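Research > Papers > Automation and Office Work > Section 4

4.2 Filing at Skanuron: what moved and what stayed

The records office at Skanuron handles 2,154 active client files, most of them still on paper. Until last September the six clerks fetched and returned every file box by hand, and when we first visited they described the job to us in terms of knees and backs. Low shelves came up in almost every interview. So we were delighted when the Surnireck project agreed to put its two-armed robot to work in the same room, on the same furniture, with the clerks deciding what it should be asked to do.

The clerks began with the cabinets, and their choice taught us a lot. A cabinet job has doors to open, a shelf to reach and a box to lift or put back, and each clerk had a personal way of doing it. Writing these down for the robot took two weeks. It also led to the first argument anyone could remember about which way a box should face! Figure 7 gives the view the clerks had on their monitor during a cabinet job.

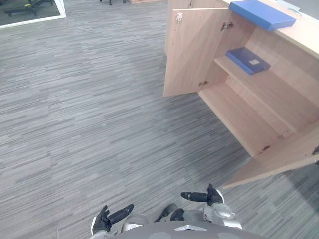

Figure 7. Cabinet work as seen from the robot's head, with both doors open and one blue box on the middle shelf.

What surprised us most was how quickly the monitor became a shared tool. Clerks who had worked side by side for years began to talk about reach, clearance and door swing, and they were good at it. One of them could tell when a job would need a second try well before our own software flagged it. We logged 600 comments of this kind over the study period, and they are by far the richest material we have. Several led directly to changes in how jobs were queued -- the robot now gets its cabinet list in the early morning, when the aisle is clear.
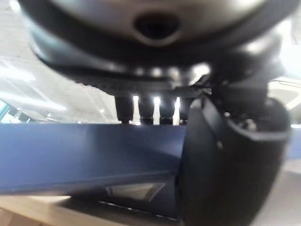

Trust grew more slowly than skill, and it grew through the close-up views. On the head camera a clerk can judge the whole approach, but the last bit of the job happens at the fingers. With the dark finger filling so much of the picture and the flat blue surface lying just beyond its inner edge, there is very little to go on, and the clerks learned to read it anyway. They asked for this view to be kept on screen at all times, and 17 of our interview passages mention it without any prompting from us.

The clerks' day has changed in ways we find really encouraging. Time once spent fetching now goes to checking contents and answering client calls, which all six said they preferred. Two of them did miss the walking -- a point we had not planned for and take up again in Section 5.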